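**FOR IMMEDIATE RELEASE**

Musley, 10 December 2022

# Can a robot do the chores yet? Minik says: some of them, some of the time

Minik, the Musley software company working on home and shop robots, today put out results from its first full round of simulated chore trials. Short version — better than last year, not ready for your kitchen.

The round covered 12 chores. Opening and closing cabinets, clearing a surface, putting stock back on a low shelf, wiping down, that kind of thing. 3232 attempts in all, every one of them in simulation, run through October at the company's Westerberg office. No real dishes involved.

Headline numbers:

- Shop-floor chores: 84 percent finished without a restart
- Household chores: 68 percent
- Wiping and anything with cloth: not counted in either figure, scored seperately, full write-up to follow

"Shops are easier. Shelves are where you left them," said Denise Ashworth, chief executive of Minik. "A home is a mess of corners and low furniture and things people moved this morning. 68 is a number I'm glad to publish and it's not a number I'd sell to anyone."

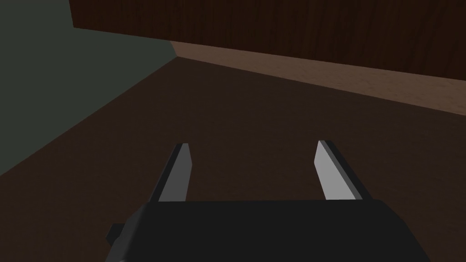
*Simulated trial, gripper view: open fingers, bare floor, dark wood overhead. Minik.*

Tight spaces were the hard part. Reaching in low, near a wall, under an overhang. A person does it without looking. The software has to work out where the hand is, how wide the fingers are, what's going to get bumped on the way in and the way back out. Most of the failed household attempts ended on the approach, before anything was picked up.

Arvid Lundgren, who runs the trials: "We used to score the grab. Now we score the whole chore, start to finish, and the scores went down the day we did that. Fine. It's the right way to score it."

Simulated rooms were built by Grameo, Minik's partner on the project since the spring. Plain surfaces, simple shapes, low light in a lot of the runs. Grameo's Kirsty Cropper said the plain look is on purpose — faster to run, and any trouble with the reach itself shows up sooner. More cluttered rooms are being built now.

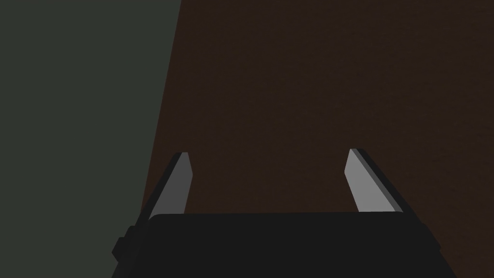
*View over the gripper from the same simulated setting, fingers open. Minik.*

What happens next. Minik will move four of the shop chores onto real hardware in the new year, in a mocked-up stockroom at Westerberg. Household chores stay in simulation for now. Ashworth would not give a date for a home product and asked that reporters please not guess at one.

"People ask me if it can do laundry," said Gordon MacDonald, head of product. "No. It can't do laundry. Ask me about shelves."

Chore list and scoring rules are available on request, along with with the per-chore results.

**About Minik**
Minik makes software for robot arms doing everyday work in homes and small shops. Based in Musley, with a test office in Westerberg.

**Press contact**
Jonatan Hovland, Minik press desk. Interviews with Denise Ashworth and Arvid Lundgren can be set up by phone or in person at Musley.

\###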